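Folding on the Bed, and Other Small Habits

The woman who runs the laundry room at Gustbridge, a boarding house for students at the top of a very long hill, was halfway through a pile when I knocked, and she kept right on folding while I found somewhere to put my coat. She has been at it for four years now. Before that she worked the counter at Flosari, the dry cleaner's down on the main street, where she says she learned to be quick and then spent a long time unlearning it.

"Everybody wants to talk about shirts," she told me, "and shirts are easy! A shirt tells you where to fold it. Give me a drawer full of sweatpants and then we can have a conversation."

So we had one. Her feeling is that soft, dark, stretchy clothes get treated worse than anything else in the house, mostly because people think they don't show it. They get balled up, stuffed in behind the socks, and pulled out again in October looking like they spent the summer under a car. She does hers on the bed, always, with the cover pulled smooth first (she had an old ironing table once, a Zalten, and gave it away because it was too narrow for anything but pillowcases).

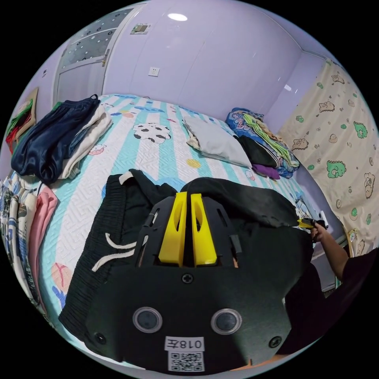

The waistband comes first, she said, whatever the garment is. You get that lying straight and the legs more or less follow along behind it. "If you start at the ankles you'll be chasing wrinkles all the way up, and by the time you get to the top you're cross with it." Drawstrings she has opinions about too. She likes both ends hanging out where she can find them, and she ties them in a loose bow before anything goes in the wash, after an evening spent fishing a lost cord out of a pair of joggers with a safety pin.

I asked whether she ever gets tired of it, and she laughed and gave the question more thought than I expected. The house sent 487 loads through the machines last year, by the sheet taped up inside the closet door, and she says the folding is still the part she looks forward to, with the radio on and the window open a little.

"My mother folded in silence," she said. "I couldn't do that. I'd go right out of my mind."

By then the pile was down to pillowcases, and she handed me one.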